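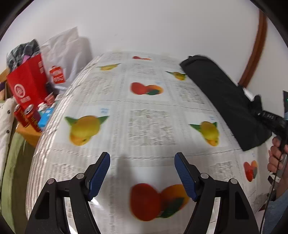 Hortensia Pereyra wrote in to say she had followed the old section to the letter and still ended up with more glue on her elbows than on the tray. Fair enough. The section has been rewritten.

4. Covering the Stillia tray

4.1 Spread old newspaper over the table, well past where you think you will need it. You are wrong about where you will need it.

4.2 Wipe the tray with a dry cloth. Leave it for 7 minutes.

4.3 Stir the Clalteo paste until the lumps give up. Do not add water, however much it seems to be asking for some.

4.4 Brush a thin coat on the tray, working from the middle outwards.

4.5 Lay the cover paper down from one short side and smooth it with your palm.

Note: Small bubbles go flat overnight. Large bubbles are yours to keep.

Caution: Paste sets hard on sleeves, cats and door handles - move all three beforehand.

4.6 Stand the tray on its edge to dry. Do not use a hairdryer. The Palma tray could take it, and this one can't.

Print this page | E-mail this page
© Standow 2023. Contact us | Back to top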